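# Flirnside counter set - README

Notes on the little store counter. Shayne Lockyer keeps this file, fixes welcome, last real cleanup was April.
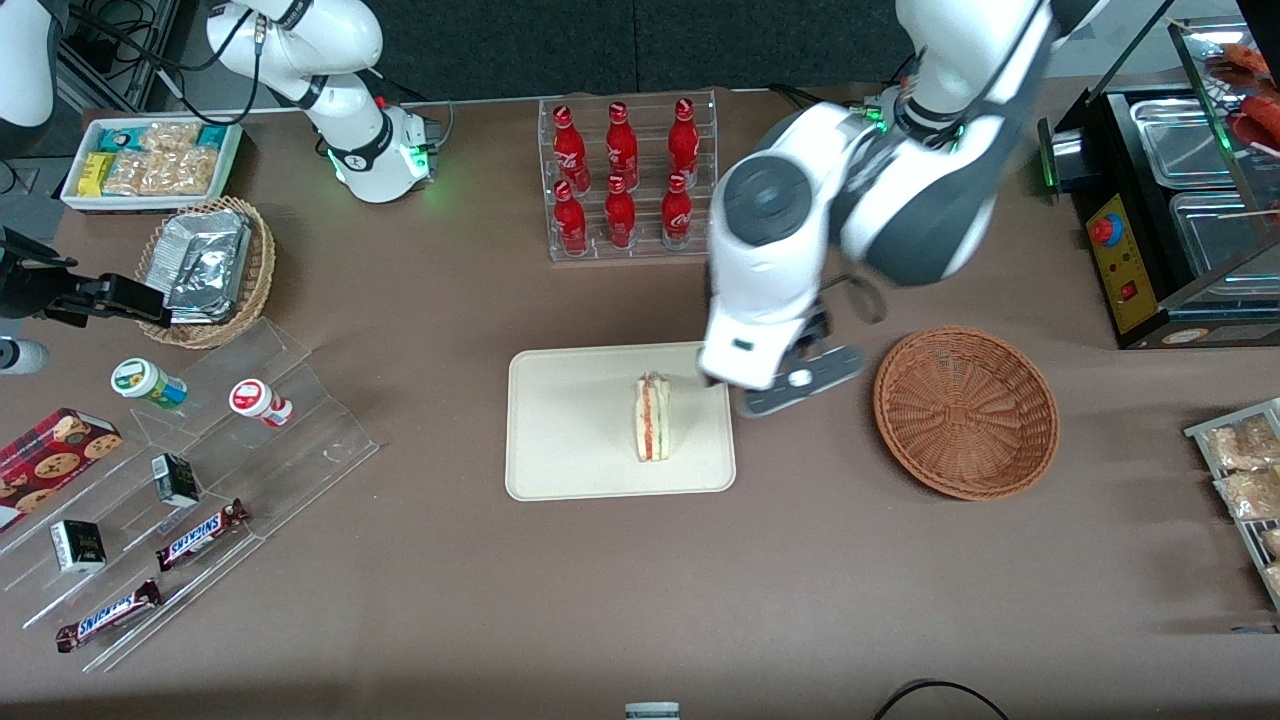 The set is for practicing the lunch rush at a pretend corner store. Sandwich goes on a tray, a drink, maybe a snack, then whatever goes in a basket goes in a basket. Counter sizes and shopping lists are in `lists/`. Anything I forgot is probably in the Dunstan notes.

## What's on the counter

- **Tray** - beige, rounded corners. Goes in the middle. One sandwich at a time
- **Sandwich** - triangle, pale bread, thin red and white filling. Stand it up, cut face to the front
- **Drinks** - Coca-Cola bottles in the clear two-tier rack, behind the tray. Three back, three front. Fill both rows before you start
- **Snacks** - white tray, upper left. Clear bags of the golden stuff, small teal and yellow bars along the left and back edges
- **Baskets** - 2 round wicker ones. Lighter tan one just below the snacks, reddish-brown one right of the sandwich tray

Don't swap the baskets. The order sheets go by color and Travis spent a whole afternoon fixing the ones we mixed up.

## Orders

80 order sheets, 20 of them sandwich only. The rest are sandwich plus something. Plain text, one order per file:

```
sandwich: 1
drink: 1
snack: bar
basket: tan
```

`snack` can be `bar`, `bag` or `none`. Older sheets say `packet`, read that as `bag`. Havent gone back to change them.

## Resetting

1. Baskets emptied and back in place
2. Bottles back in the rack, top up gaps from the front row first
3. Bars to the edges of the snack tray
4. Sandwich upright on the beige tray, a bit right of center is fine

Wipe the brown top between orders if there's crumbs.

## Known problems

- Sheet 20 asks for two sandwiches. Skip it
- Prices in `lists/prices.txt` are from the Nevia version and dont match these snacks
- No coffee. Keep getting asked - not planned
- The item log stops at 2,000 lines, start a new one when it fills up

## Use

Fine for teaching or your own projects. Keep this README with the lists if you pass them on.

Related

Nevia bakery shelf
Dunstan lunch boxes
Flirnside snack drawer
Order sheets, old format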